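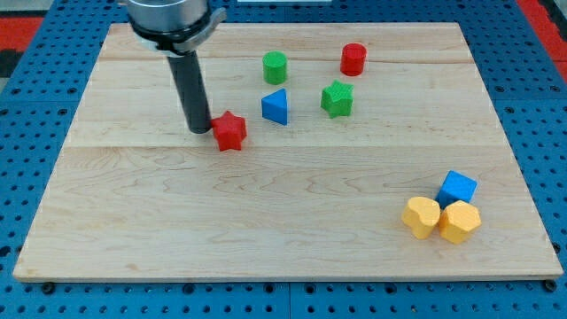 ## Adding a contact check to the Navov push planner

The stock planner in Navov picks a start pose beside the target block, lowers the rod, and sweeps along a straight line to the goal. It works while blocks are spread out. Once two of them touch, a push on one drags the other, and the tracker reports a failed move even though the arm did what it was told.

These steps add a check that runs before each push. You need a calibrated overhead-to-base transform and a working Belkadi tracker node.

### 1. Publish footprints

By default the tracker publishes only block centers. Turn on outlines in `tracker.yaml`:

```yaml
publish_footprint: true
footprint_margin_mm: 4
```

The margin grows each outline outward. Hearts and stars are published as their convex hulls, so the notches count as occupied space.

### 2. Build the swept region

For each candidate push, take the target footprint at the start and at the goal and compute the hull of both. Add the rod's own path, including the approach.

```python
def swept_region(block, goal, rod):
 body = hull(block.footprint, block.footprint_at(goal))
 return union(body, rod.path_to(block, goal))
```

This assumes the block does not rotate. For pushes longer than 70 mm, split the path into segments and replan after each one.

### 3. Reject or reorder

Test the region against every other footprint. If nothing overlaps, run the push. If something does, try the next approach angle. The default set has 13 angles, sorted by distance from the current rod position.

When every angle fails, the target is in a cluster. Call `separate()` on the outermost member first, aiming at the largest free area of the board, then go back to the original goal.

### 4. Set the approach height

Travel between pushes at 50 mm above the board. Descend vertically, and only at a point outside all footprints. A diagonal descent saves a little time but can clip the top of a tall block.

### 5. Test offline

Replay a logged session before enabling the arm:

```
navov replay --log session.bag --planner push_checked --dry-run
```

Each rejected candidate prints the ID of the block it would have hit. If the same ID shows up for every angle and that block is far from the target, the transform is probably stale. Rerun calibration.

### Known issues

- `separate()` ignores the board edge. Set `workspace_polygon` by hand.
- Footprints lag while a block is moving. Wait for `settled` before replanning.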